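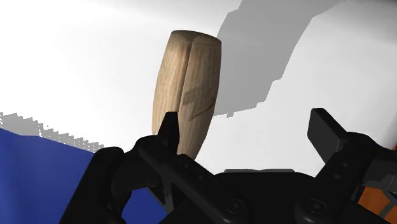

About the Prunbridge Robotics Club

The Prunbridge Robotics Club is an after-school club for students in grades 8 through 12. We meet in Room 50 in the technology wing, from 3:15 until 5:30 in the afternoon, two afternoons a week during the school year. In the weeks before the regional competition we add a third afternoon. Membership is free and there is no tryout.

Our main subject is manipulation, meaning robots that pick things up, move them, and put them down where they are supposed to go. Other clubs in the area build driving robots for arena games, and several of our members do that too. We picked arms and grippers because they fit in a classroom and because most of the work can be done in simulation before anyone touches hardware.

How the club started

The club began as a unit in Liya Gashaw's engineering elective. The unit was supposed to last three weeks. Students were asked to program a simulated arm to lift a block off a table and set it on a marked square. A few of them kept working on it after the unit ended, at lunch and then after school, and the following September the school approved it as a club. Ms. Gashaw is still the faculty advisor.

For the first year we had no robot at all, only school desktops and a simulator. The second year we bought a used arm with a grant of $4000 from the Söderlund Fund for Schools. The arm came with a gripper that did not close all the way, and the first two months went into finding out why (a bent pin in one finger, which a student replaced). That arm is still in use. We call it the Wellance, after the name on the shipping crate.

What we do

Everything starts in simulation. A new member's first job is to install the simulator, load the standard table, and get the gripper to close on an object without knocking it over. This usually takes a few meetings. After that, members join one of the project groups:

Grasping. This group works on where the fingers should go. Boxes are easy. Rounded and tapered things are harder, because flat fingertips touch them in only a small area and the object can roll or tip as the fingers close. The group keeps a library of wooden shapes, such as handles, pegs, knobs and bowls, both as models in the simulator and as real pieces turned on the lathe in the wood shop.

Cameras. This group handles what the robot sees. We work with a camera view from close to the gripper, so the fingers take up a good part of the picture and often cover the bottom of whatever is being picked up. Members write code to find the object anyway. They also deal with shadows, since an arm throws a shadow on its own table and a program can easily mistake the edge of a shadow for the edge of an object.

Scenes. This group builds the simulated tables and rooms. They change colors, lighting and surface textures so that a program trained on one setup does not fail on the next. If you like drawing or 3D modeling and do not want to write much code, this is a good place to start.

Hardware. This group maintains the Wellance arm, prints fingertips, and runs programs on the real arm once they have passed in the simulator. A program has to complete its task 8 times in a row in simulation before it goes on the hardware schedule. The rule came from the club's second year and members vote on it every fall. So far it has been kept.

The Ivstead Challenge

Each February we enter the Ivstead Challenge, a regional competition for high school teams. Teams get a list of objects and a list of places the objects need to go. The first round is run entirely in simulation on the organizers' computers. Teams that pass go on to a second round with a real arm.

We have entered every year since the club was approved. The first year our program crashed when it loaded, and we scored zero. The next year we finished the first round with most of the objects placed but did not move on. Last year we reached the second round and came in fourth. The object that cost us the most points was a small funnel, which we had practiced with only in one orientation. The grasping group now tests every shape standing, lying down and tilted.

Between rounds we keep a log. Every practice run goes in, including the bad ones, with the object, the starting position, the version of the code and a short note about what happened. The log passed 3000 entries last winter. It is the most useful thing the club owns apart from the arm, and new members are expected to read some of it before they propose a fix.

Who can join

Any student at Prunbridge in grades 8 through 12 can join, at any point in the year. You do not need to know how to program. Most members learn Python at the club, from other members and from a set of worksheets that Ms. Gashaw wrote for the elective. You do not need your own laptop. School desktops are available in Room 50, and there are loaner laptops you can sign out overnight with a parent's signature.

We ask members to come to at least one meeting a week. Students who play a sport or have a job can make other arrangements with their project group. If you are going to miss a hardware session you signed up for, tell your group so that someone else can have the time.

Eighth graders come over from the middle school building on the 3:05 shuttle. A late bus leaves from the front circle at 5:45.

Safety

Students need a signed safety form before they work with the real arm. Two people have to be at the bench any time the arm is powered, one of them next to the stop button. Safety glasses are worn in the hardware area and long hair is tied back. Simulation work has no special rules other than no drinks near the keyboards.

Funding

The school pays for the room, the computers and the late bus. Competition fees and parts come from grants and from our spring open house, where visitors can try driving the simulated arm by hand with a game controller. Younger brothers and sisters tend to be better at this than their parents. We also accept donated hardwood scraps for the lathe, in pieces long enough to clamp safely. Please no painted or treated lumber.

After the club

Some of our graduates have gone on to study engineering or computer science. Others have gone into machining, nursing, graphic design and the Coast Guard. Former members are welcome at the open house, and a few come back during the winter to help with practice rounds before Ivstead.

Contact

Stop by Room 50 during a meeting, or leave a note for Ms. Gashaw at the main office. Families who want to see the room before signing the forms can come to any meeting after 4:30. Forms are in the rack outside the technology wing office, and completed ones go in the tray on Ms. Gashaw's desk.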